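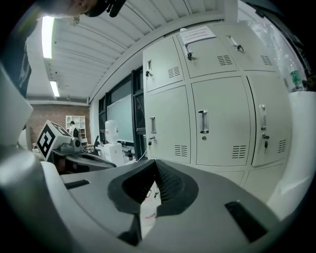

Kanano hand-held gripper, pair, with the Vorton pads: four months on

I have been meaning to write this since June, when ours went back for repair, and I'm glad I waited, because my opinion has softened a good deal since then. We bought the pair to record people doing ordinary handling jobs, picking up and passing and putting down, so that our robot arms at Kustport would have something decent to learn from. Most of that has gone very well. One thing has gone badly, and if you are thinking of buying a set you ought to hear about it.

First the nice part. They are comfortable! I have small hands and a grumpy wrist, and I can still manage a whole morning with one. The slots in the housing don't catch on a sleeve, the squeeze is light, and new people get the hang of it in a few minutes. We did more than 3,000 grasps before anything played up, and I had begun telling everyone how good they were.

Then one of them stopped letting go. You would ease off the squeeze and the jaws would stay put, sometimes for a second or two, and then spring open all at once and drop whatever was in them. The first couple of times I blamed whoever was holding it (sorry, Noel). Then it happened to me, with a block over my foot, and I became much more interested.

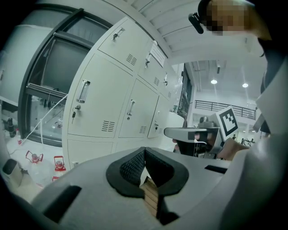

The sticking is worst with small, hard things, and it took me far too long to see why that might be. The pads are thick and rubbery and they close in a V, so a narrow object likes to work its way down to the bottom, where there is hardly any room. The striped bit of wood in the picture is sitting right there, down in the narrow gap. Anything held up near the tips we could release all day long. Held low, our bad unit jammed 13 times in 100 tries, which Noel Dela Peña patiently counted for me with a pencil behind his ear and a biscuit on the go.

Rafferty, who sold us the set, took it back without any fuss and found a worn return spring and one pad seated slightly crooked — so a bit of both. The repair took 2 weeks. They fitted a stiffer spring and it hasn't jammed since, though I do notice it in my thumb by lunchtime.

What bothers me more is that the recordings looked perfectly fine. The hand opens, the jaws don't, and unless you watch closely you would take it for a slow release. We had to throw out a whole batch, as I didn't fancy an arm learning to hang on to things and then fling them open near somebody's fingers.

So, would I buy them again? Yes, I think I would, but I'd check the pads for straightness on the day they arrive and try a slow release down at the bottom of the V before every session. It takes a minute with any scrap of wood. I'd also like a spare spring in the box at this price, and a line about it in the manual, please. Four stars, and I may put the fifth one back if the new spring sees us through the winter.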